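Section 4. Teaching the Elleo Gripper to Hold a Jar

By now your Elleo arm should be clamped to the table, powered up and past its first homing run, and if it is, well done, because that was the fiddly part! This section walks you through your first real hold. Set aside 40 minutes for it, and please don't worry if you need a second try. Plenty of our customers do, and the arm doesn't mind in the least.

Before you start

Pick a practice object with straight sides and a lid wider than its body. A screw-top jar is ideal, and it should be empty. If the surface is slippery, or if you want an easy way to see whether the lid has turned, stick a short piece of colored tape on the lid and another down the front of the body.

CAUTION: Keep your fingers, sleeves and hair clear of the gripper whenever the status light is green. The fingers close faster than you might expect, even on the gentle setting.

Setting up the hold

1. Open the Staduvitz panel on your computer and choose Manual, then Gripper. Wait for the light at the base of the arm to turn green.

2. Drag the Opening slider to 70. The two fingers should move apart evenly. If one of them lags behind, stop and go back to Section 3, where we cover finger alignment.

3. Stand the jar upright on the table, lid on top, with nothing else close by. Use the arrow keys to bring the arm over until the jar sits between the fingers, and take your time with the last little bit.

4. Turn the wrist until both fingers point at the middle of the jar. You want them on the body, under the lid. A grip on the lid itself may feel snug, but it can unscrew the jar as the wrist turns.

5. Set Force to 18 and press Close. When the fingers stop moving, press Hold.

6. Raise the arm a small step, wait for 2 seconds, and look at the wrist camera view in the panel. The jar should be standing straight, and its lid should be easy to see.

NOTE: If you bought the Barros soft pads, fit them before step 5 and run the Pad Check again. They add a little thickness to each finger, and the arm likes to know about it.

7. Happy with it? Press Save Pose and give the pose a name you'll recognize next May as well as tomorrow morning. Owners of the Grorano turntable should save the pose with the turntable switched off.

If the jar tilts

Lower it to the table, press Open, and move the arm so the fingers meet the body a little higher up. Raise Force only after you've tried that, one point at a time. 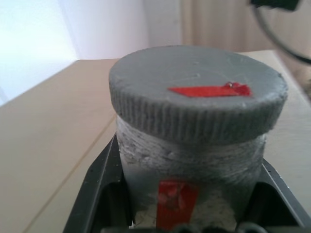
Once you have a pose saved, leave the panel open and keep the jar handy, as you'll need both of them for the lid-turning exercise in Section 5.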